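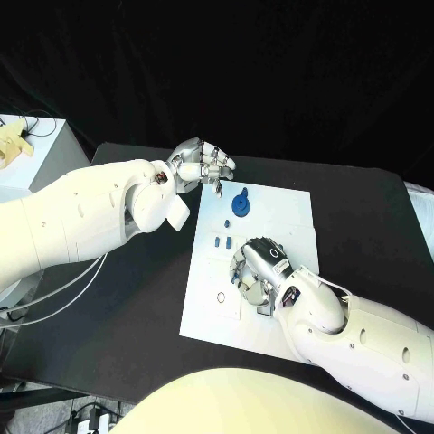
Figure 13.1 A square white board on a black table, with several objects and faint outlined areas on its surface.

CHAPTER 13
Layout Boards and Small Parts

In this chapter
13.1 The board and the table
13.2 Outlines
13.3 Picking up and setting down
13.4 Order of placement
13.5 Checking a finished board
Review and bench work, page 212

Words to know
layout board, outline, home position, staging area, datum corner, dry run

Before you begin
You should have finished Chapter 12 and be able to sort a mixed tray of parts by shape and by size. You will need a flat board, a soft pencil, a ruler and the bag of parts you labeled at the end of the last chapter. Keep the bag closed until you reach Section 13.3.

Introduction

A great deal of bench work comes down to putting a small thing in the right spot. A clerk filling a sample tray does it, and so does a person building a lamp switch or setting out the pieces of a board game before the box is closed. The part is picked up, turned the right way and put down where it belongs. Then the next one is picked up.

Most people can do this without any training when there are four or five parts. With more parts the work gets slower and mistakes begin to show. A part goes down in its neighbor's place, or one is set upside down and the error is not found until the cover will not close. The usual cause is a poor layout. The parts are in a heap, the table is the same color as half of them, and the worker has to decide again each time where things go.

A layout board takes most of those decisions out of the job. It is a flat panel with places marked on it, and each place belongs to one part. Chapter 12 dealt with parts before they reach the board. In this chapter we deal with the board itself and with how parts are moved onto it.

13.1 The board and the table

Look again at Figure 13.1. The board is white and the table under it is black. Contrast of this kind makes the edges of the board easy to find, even at a glance and from an angle. A white board on a white table can be used, but you will find yourself feeling for the edge, and small parts that slide off are harder to see.

Contrast between the board and the parts matters too. A small blue piece shows up well against white. A clear plastic washer does not, and a job with many clear or white parts is better done on a gray board. If you have only a white one, work with a lamp set low at one side so that each part throws a shadow.

The board should be flat. Test it by laying a steel ruler on edge from corner to corner and looking for light underneath. Do this along both diagonals. A board that rocks on the table can be steadied with a thin sheet of rubber, though a warped board should be replaced.

Size depends on the job. The practice board for this course is 30 cm on each side, which gives room for all the parts in your bag and still lets you reach the far edge without leaning over the near one. Larger boards look generous, but the parts farthest away get placed badly.

A board does not have to sit square to the edge of the table. Many workers turn it a little to suit the way their arms come in from the sides. Once you have found an angle you like, leave it there for the whole job. Moving the board halfway through is a common way to lose your place.

Pick one corner of your board and call it the datum corner. All measurements are taken from it, and when the board is put away and brought out again, the datum corner goes back to the same position. Put a small pencil dot there now.

13.2 Outlines

An outline is a line drawn on the board around the place where a part will sit. The place inside it is the part's home position. Outlines may be printed, cut into the surface or drawn by hand.

Outlines should be light. A heavy line draws the eye to itself and hides the edge of the part, so that you cannot tell whether the part is truly inside. A faint line is enough for somebody working at normal distance. Use the soft pencil and press lightly.

Leave a small gap between the part and its outline, the same width all the way round. An outline drawn tight to the part is hard to fill, and one drawn too wide lets the part turn. For the parts in your bag, a gap the width of the pencil line itself will do.

Where two parts are nearly alike, the outlines must show the difference. Mark one end with a short tick, or write the part number beside the outline. Do not write it inside. The part will cover the number as soon as it is set down, and whoever checks the board will have to lift it again to read it.

Bench Note
The packing room at Kettani, in Clerkurdale, prepared sample sets of cabinet fittings on plain boards for many years. Each set was checked against a paper list. When the room changed to outlined boards, the list was kept, but the checker now looked at the board first and went to the list only if an outline was open. In one stretch of work, 124 sets were laid out and the mistakes found at checking were nearly all of one kind: left and right hinges exchanged. Ticks were added to the hinge outlines the following October.

13.3 Picking up and setting down

Hold a small part by its sides, near the tips of the fingers, and leave the bottom face clear. If your fingertips wrap under the part they will reach the board before it does, and the part will drop the last little distance and shift.

Bring the part over its outline before you lower it. Do not slide it across the board from the edge. Sliding disturbs parts already placed and wears away pencil lines. Lower it straight down, let it touch, then open the fingers only as far as needed to clear the sides.

The second hand has work to do as well. It may hold the board still, or wait near the next part. It should not rest on top of places that are already filled. Beginners often lean on the board with the idle hand without knowing it, so ask your bench partner to watch for this during the first dry run.

Parts waiting to be placed are kept in the staging area, a clear strip of table beside the board or an unmarked section of the board itself. Set them out with gaps between them. If you must push one part aside to get at another, the staging area is too crowded.

13.4 Order of placement

Start with the parts farthest from you and work back toward the near edge. Your sleeves and wrists then pass over open board. Where a tall part stands beside a low one, place the low one first, even if it breaks the far-to-near order.

Flat parts that look alike are placed together, one after another, while their shape is fresh in your mind. Parts that roll are left until last.

Write the order down before the first part is moved. A dry run, in which you touch each outline in turn with an empty hand, will show you quickly whether the order is a good one. If your arms cross during the dry run, change the order or move the staging area to the other side.

Try It 13A
1. Lay your board on the table with the datum corner at the upper left.
2. Draw outlines for the first six parts on the Skolico parts sheet.
3. Write an order of placement and make one dry run.
4. Place the parts. Have your partner note any part that was touched again after it was set down.
5. Clear the board, change one thing in your order, and repeat.

Keep both orders in your notebook. They will be used again in Section 13.5, where the Prustinside checking sheet is introduced.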